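Shop > Classroom Robotics > Kitchen Task Sets > Nivmont Tabletop Kit

Nivmont Tabletop Kit for Clubs and Classes

The Nivmont kit gives a student team what it needs to record kitchen tasks by hand and train a model on them. One student holds the gripper and does the task. The wrist camera records the view past the fingers, and the square markers on the housing let the software track how far the fingers are open. No robot arm is needed for the recording stage.

The kit was put together for the Edwards after-school robotics club and is now sold to other clubs and classes. It is suited to ages 14 and up. A team of 4 works well at one table: one on the gripper, one resetting the food, one on the laptop, and one keeping the log.

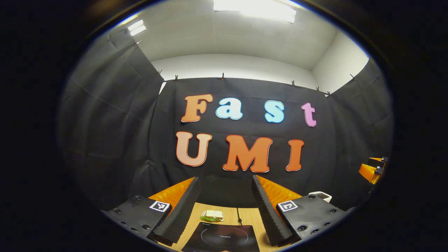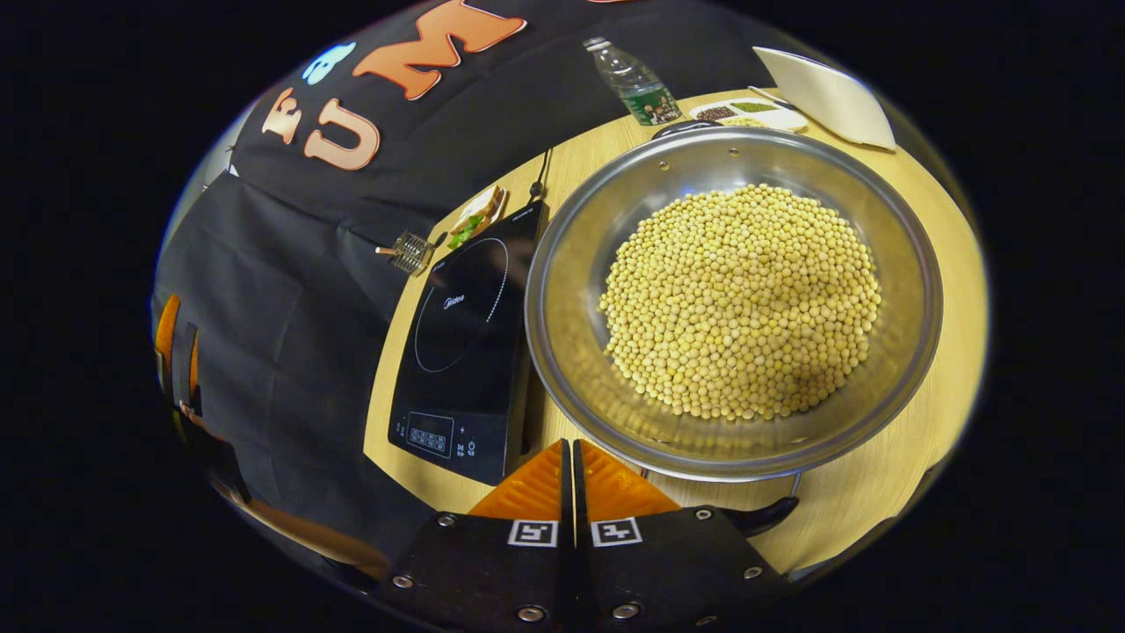

Gripper view at the cooktop table: sandwich task (first), soybean bowl (second).

What is in the box
Hand-held gripper with camera mount
2 sets of ribbed finger pads
Marker sheet, printed on matte vinyl
USB cable and battery pack
Task book with worksheets and a blank log

Cooktop, dishes, food and backdrop are not included. Any plain dark cloth will do for a backdrop. Keep the cooktop unplugged unless the teacher is at the table.

Recording
Storage on the gripper holds roughly 2000 short clips. Check the first few clips on the laptop before going on, and wipe the lens if the fingers look soft. Dried beans get into the finger hinge, so brush it out at the end of each session. Replace a marker if a corner lifts.

Student project
The Drellumberg team used the kit for its January entry in the Vindon Student Automation Challenge. They handed in 298 clips with a written log. Their coach, Alistair MacRitchie, asks new teams to keep failed tries in the log and mark them as failed.

Ordering
Schools can pay by purchase order. Orders received by 2026-01-30 ship with the current task book. Later orders get the revised one, which adds a pouring task. Spare pads and marker sheets are sold separately.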